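The Open Day at Jusley

The annual report of the Villanueva Institute devotes one paragraph to the open day of 1/28/20. It records that 352 persons signed the register, that the heating in the east wing was adequate, and that the demonstration in the lecture hall began on schedule. The following account is somewhat longer.

The demonstration was given by Florence Desjardins, Senior Engineer, and was shown on the large screen at the front of the hall. Visitors were asked to take their seats, to silence their telephones, and to hold all questions until the end.

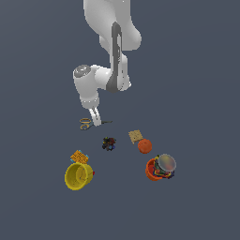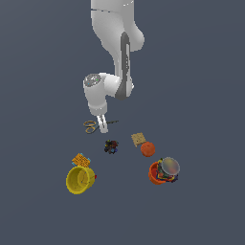

The simulated arm, with the scissors at its fingers and the yellow cup and orange bowl farther down the floor.

Ms. Desjardins explained that the program, known within the Institute as Tirier, had been under development for 3 years. It ran on a computer in the basement. The real arm, for which the simulation had been prepared, was still at the Trirkow works awaiting a part, and would be installed in August if the part arrived.

In the fourth row sat Bonifacio Moya, retired, formerly of the Jusley Tool and Blade Company. His employment there had lasted until the plant closed, and for most of that time he had ground and fitted scissors. He had come to the open day on the bus, in a jacket and tie, and had signed the register as visitor number 18.

"The system must decide where to place its fingers," Ms. Desjardins told the hall. "A person does this without thinking. For the program it is a matter of calculation. We have made 1,022 attempts with this object alone, and each attempt is kept."

Mr. Moya raised his hand. An usher reminded him in a low voice that questions would be taken at the end, and he lowered it again.

The presentation continued for the time allotted. There was a section on safety and a section on funding. A child near the back asked loudly whether the arm could throw the ball, and was taken out to the corridor, where juice was being served. When the lights came up, the Director thanked the speaker and invited questions from the floor. The first concerned parking. The second was Mr. Moya's.

"Which hand is it?" he said.

Ms. Desjardins asked him to repeat the question.

"The scissors. Are they for the left hand or the right?"

She considered the screen for a moment. She replied that the shape had come from a library of household objects, and that the program made no distinction of that kind, as it was concerned only with picking the object up and setting it down.

"Yes," said Mr. Moya. "But then somebody will want to use them."

There was some laughter, which he had not intended, and he sat down. The Director took one further question and closed the session. The visitors proceeded to the corridor in an orderly manner.

It is a rule of the Institute that staff remain available to the public for the full hour after a demonstration. Ms. Desjardins was therefore still at the front of the hall when Mr. Moya came down the steps, holding the rail. From the inside pocket of his jacket he took a pair of tailor's scissors wrapped in a handkerchief. He had been asked at the front desk whether he was carrying any sharp object, and had said no. He now apologized for this.

"Close your eyes," he said. "Go ahead. I will put them on the table."

She did so. She heard them touch the wood. When she reached out, her hand went to the handles and her thumb settled in the smaller ring, and she found that she had already turned her wrist to make the cut.

"That was my job," said Mr. Moya. "The blades were other people, at first. I made that part later."

She opened and closed them twice. They made very little sound. She asked whether she might take measurements, and he said that he had supposed she would need to, and that the last bus left at six - the one before it did not stop at the hill.

They worked at the table with a ruler and the back of a printed schedule. An usher came to turn off the lights, saw that the hall was in use, and went away again. Mr. Moya called out each length before she had read it from the ruler, and she wrote down both numbers, his and hers, in separate columns.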